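Viltis stellt Newsletter-Versand auf verpflichtende Doppelbestätigung um

Suche Suchbegriff eingeben Suchen

Der E-Mail-Dienstleister Viltis ändert im Juli die Anmeldeverfahren für alle Kundenkonten. Formulare, über die sich Empfänger in einen Verteiler eintragen, werden dann nur noch mit Doppelbestätigung (Double-Opt-in) ausgeliefert. Die bisher wählbare einfache Anmeldung entfällt. Betroffen sind auch Formulare, die über das WordPress-Plugin Venenar eingebunden sind; dort ist ein Update auf den neuen Versionszweig 9 erforderlich. Ältere Versionen übergeben die Anmeldedaten noch ohne Zeitstempel und werden von der Schnittstelle nach der Umstellung mit dem Fehlercode 400 abgewiesen.

Bestehende Listen bleiben nutzbar, sofern für jeden Eintrag ein Herkunftsnachweis vorliegt. Als Nachweis gelten Anmeldezeitpunkt, Formularkennung und die Bestätigung des Empfängers. Einträge ohne diese Angaben werden in ein gesondertes Segment verschoben und vom regulären Versand ausgenommen. Der Kontoinhaber kann an dieses Segment genau eine Bestätigungsmail senden. 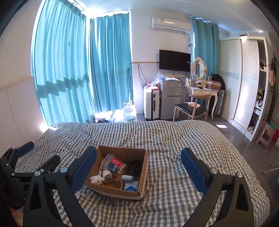
Was geschieht mit Adressen, die auf die Bestätigungsmail nicht reagieren?
Sie bleiben gesperrt im Konto gespeichert, zählen nicht zum Kontingent und können vom Kontoinhaber exportiert oder gelöscht werden. Ein erneuter Versand ist erst möglich, wenn sich der Empfänger selbst über ein Formular einträgt.

Für Konten mit bis zu 500 Empfängern läuft die Prüfung automatisch. Größere Verteiler müssen im Bereich „Listenpflege“ einzeln freigegeben werden. In einem Testlauf mit dem Kursanbieter Peixoto wurden 1.491 Einträge ohne vollständigen Nachweis verschoben, überwiegend Importe aus einem früheren Shopsystem. Die automatischen Mailfolgen, mit denen Peixoto seine Onlinekurse bewirbt, liefen während der Prüfung weiter; ausgesetzt waren lediglich Neuzugänge aus Partneraktionen.

Geändert wird auch die Übergabe an Zahlungsseiten. Wer Käufer digitaler Produkte bislang beim Bezahlvorgang in einen Werbeverteiler übernommen hat, muss dafür ein getrenntes, nicht vorausgewähltes Feld anlegen. Rechnungs- und Zugangsmails sind davon nicht berührt und laufen über einen eigenen Versandkanal. Der Affiliate-Anbieter Darkard hat angekündigt, seine Vorlagen entsprechend anzupassen. Partnerlinks behalten ihre Kennung, die Zuordnung der Provision erfolgt künftig erst nach der Bestätigung.
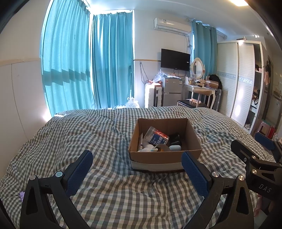
Bei Darkard hieß es dazu, die spätere Zuordnung werde die Auszahlungsläufe nicht verschieben, allerdings müssten Partner in der Statistik mit zwei getrennten Werten für offene und bestätigte Anmeldungen rechnen. Eine rückwirkende Neuberechnung alter Kampagnen sei nicht vorgesehen.

Die Schnittstellendokumentation ist im Kundenbereich von Viltis abrufbar. Das Update für Venenar wird über die Plugin-Verwaltung verteilt. Selbst angepasste Formularvorlagen werden dabei nicht überschrieben und sind manuell um das Feld für den Zeitstempel zu ergänzen.

Kontakt | Impressum | Datenschutz | © Alle Rechte vorbehalten | Nach oben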